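5. Setting Up the Cooking Activity

This section covers the Longo play food assortment and the cookware used with it. Complete Section 4 (Unpacking and First Cleaning) before you start. The assortment is supplied under order code 2483. Replacement vegetables are ordered individually under code 794.

5.1 Before You Begin

You will need:

Play vegetables from the Longo assortment
One saucepan, metal, with a single long handle
Serving bowls
A storage tub with lid (Hemov 475 or similar)
A soft cloth

The saucepan and bowls are not included. Any household saucepan may be used if it is wide enough for an adult hand to reach the bottom. Nonstick pans are acceptable, but the stems of the vegetables will mark the coating over time.

CAUTION: Play vegetables are not food-safe and must not be heated. Do not set up the activity on a stove, a hot plate, or a counter that adjoins one.

CAUTION: Do not return a pan used for play to kitchen service without washing it.

5.2 Preparing the Table

1. Clear a work area on a flat, stable table. A plain, dark, matte surface gives the best contrast with the vegetables and shows fewer scuffs than a glossy one.

2. Wipe the surface and let it dry.

3. Check the height. The rim of the pan, when standing on the table, should be no higher than the chest of the seated user. For younger users, use the low table described in Section 3.

4. Route any lamp cord or other cable away from the side where the user sits.

NOTE: If a desk lamp is used, place it to one side and behind the work area. Light from directly overhead reflects off polished metal and makes the contents of the pan harder to see.

5.3 Checking the Vegetables

1. Remove the vegetables from the tub and inspect each one for cracks, sharp seams, or loose stems.

2. Press each stem lightly with your thumb. A stem that moves must be taken out of use.

3. Wipe off dust with a damp cloth. Do not soak. Water enters through the seam and drains slowly.

4. Set damaged pieces aside for replacement. Repair with glue is not recommended — the bond fails under normal handling and leaves a hard edge.

5.4 Placing the Pan and the First Vegetables

1. Stand the saucepan near the center of the work area. Make sure the base sits flat and does not rock.

2. Check the rivets where the handle meets the side of the pan. If there is any play in the handle, use a different pan.

3. Turn the handle toward the person leading the activity. With a light pan and a heavy handle, add the vegetables before letting go.

4. Put the smaller, rounder pieces in the pan. Peppers are suitable for the first round, as the red, orange, and green colors are easy to tell apart against metal.

5. Lay the longer pieces on the table beside the pan, within reach of the user. The corn and the eggplant are normally left out at this stage and added on request.

6. Leave a gap between the pieces on the table so that each can be picked up without moving the next.
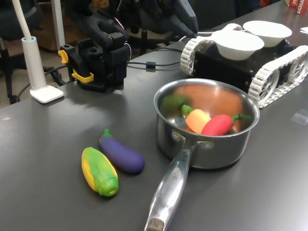
5.5 Running the Activity

1. Name one vegetable on the table and ask the user to add it to the pan.

2. Name one vegetable in the pan and ask for it to be moved to a bowl.

3. Repeat until all pieces have been handled at least once. One round normally takes 4 minutes.

4. To raise the difficulty, ask by color only, then by shape only. The Grirstead card set can be used in place of spoken prompts.

NOTE: Pieces at the bottom of a deep pan may be hidden by those on top. Tilt the pan or spread the pieces before asking for one by name.

5.6 Putting Away

1. Empty the pan and the bowls onto the table.

2. Return the vegetables to the tub, corn and eggplant first, then the peppers.

3. Close the lid. If it does not seat, rearrange the long pieces — do not force it.

4. Wash the pan by hand and dry it. Store it separately from the tub.

For missing or damaged pieces, contact Dusitz parts service and quote the code printed on the underside of the lid.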